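# Getting a footy jumper through the wash in one piece

Right, jumpers! I've washed kit for the Memdale under-16s for three seasons now and I love it more than I probably should. There is nothing like a full line of clean club colours flapping about on a Sunny arvo.
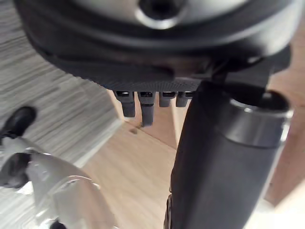
Start with the numbers. Turn every jumper inside out before it goes anywhere near the machine — pressed-on numbers hate rubbing against zips and boot laces, and they'll crack along the fold if you let them. Do up any zips and empty the sock toes while you're at it (mouthguards, tape, half a muesli bar).

## Mud

Let it dry. I know, I know, you want to get stuck straight in, but wet mud just spreads. Hang the jumper over the fence, give it a good whack and most of it drops onto the lawn. Whatever's left gets a dab of dish liquid and an old toothbrush, working from the edge of the mark to the middle.

## Grass stains

White shorts are the worst for this. Equal parts white vinegar and cool water, dabbed on and left for 10 minutes, then rinsed well. Keep vinegar and bleach well apart, always. Bautista Benítez, our half-back, slides for everything and his shorts still come up beautifully!

## Blood

Cold water only. Hot sets it and you'll be looking at it until finals.

## The wash itself

- Cold, gentle cycle, colours on their own
- Half the powder you think you need
- No fabric softener, it clogs the stretchy stuff and the sweat smell hangs on
- Slow spin if the numbers are older than last season

We had a batch of away jumpers run pink in January after someone threw in a brand new red training top. Wash new reds alone the first couple of times, please, I'm begging you.

## Drying

Shade, every time. Peg at the hem and leave the shoulders alone, or you'll get little peg ears under the collar. Never the dryer. Socks go up by the toe.

## Boots

Pull the insoles, stuff with newspaper, swap the paper before bed. A wooden skewer is brilliant for getting clay out from around the stops. Keep them away from the heater, the glue lets go and then you're up for a new pair.

Next up is shin pads, and oh, the smell — bicarb, overnight, in the garage with the lid on the tub.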